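About Reltico

Reltico tests robots that somebody is trying to sell you. We started after Eirini Xenos, who ran purchasing for a chain of grocery stores, signed for a shelf-stocking system on the strength of a four-minute video. It did very well with boxes. The stores also sold peaches.

We don't build robots and we don't take a cut when one is bought. Clients pay us a flat fee to try out a kit before they commit, and they get the whole report, including the parts the vendor asked us to soften. To date we have logged 2403 trials on produce, baked goods and small packaged items. Vendors call a lot of these jobs "solved." We have our doubts about that word.

Our current review is the Zinden handling package, a two-armed setup with a choice of hands, sold with a yearly service plan. The brochure says it treats fruit "like a person would." We would like to know which person. Gilang Nugroho runs the bench work and wrote the test plan, 313 trials in all, with grapes first on the list.

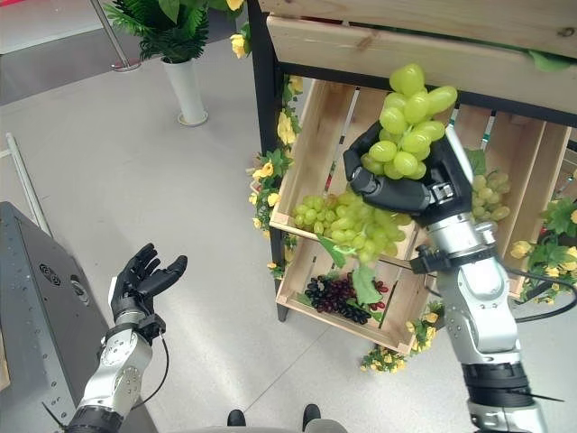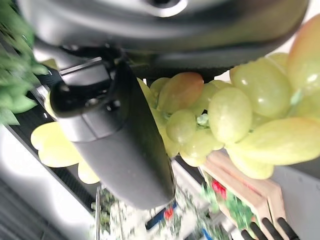

Grape handling at the produce display, Zinden review.

What we can say so far is limited. Holding a bunch for a moment makes a nice demo. A store needs to know how many grapes end up split or on the floor by closing time, and who gets the call when a hand needs service. The Zinden quote covers parts. It is vague on labor, and we have asked twice.

Past reviews include the Onow packing cell and the Van Wyk tray loader. We recommended one of them, with conditions, and the client who ignored the conditions has since come back to us.

If you have a quote on your desk and a bad feeling about it, send us both. Initial calls are free. We book trials from September on, and we will tell you if we think you should just hire another person for the morning shift.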